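Gravel road

A gravel road is an unpaved road surfaced with loose stone, usually laid over packed earth. It is one of the oldest and most useful kinds of road there is, and a surprisingly lively one: the surface shifts with every car, every storm and every dry spell.

Surface and wear

Fresh gravel is a mix of coarse stone, sand and a little clay. The stone carries the weight, the sand fills the gaps and the clay binds it all together (too much clay and the road turns slick in rain, too little and the stones scatter). Traffic soon sorts the mix into long bands, some smooth and packed, others thick with loose stones. Ripples known as washboard form where drivers brake or speed up, and they can set a whole dashboard rattling!

A well-built road has a crown, a center slightly higher than its sides, so that water runs off into the verge. Grading with a wide blade restores the crown and pulls stray stone back in. The best time to grade is shortly after rain, while the surface is still damp enough to pack.

The Arrieta road

The road from Nisholm to Arrieta is a fine one to know. It runs 26 kilometers, 3 of them along the foot of a scrub-covered hillside, with flat dry grassland on the other side. It was first graveled to serve the Pandix quarry, whose pale stone still gives the surface its dusty tan color. The quarry supplied 800 truckloads for the last full resurfacing, and the stretch near Zurneo is regraded every August.

Dust is the great drawback in dry weather. Slower driving helps, and so does leaving a long gap behind the car ahead. Loose stones roll under the tires, so steering and braking should both be gentle.
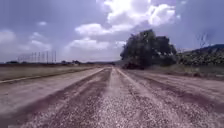 Reader comments

Zurneo22: Lovely to see washboard get a mention. I let a bit of air out of my tires before the long stretches and the ride is so much softer, though you do need a pump along for when you get back to pavement.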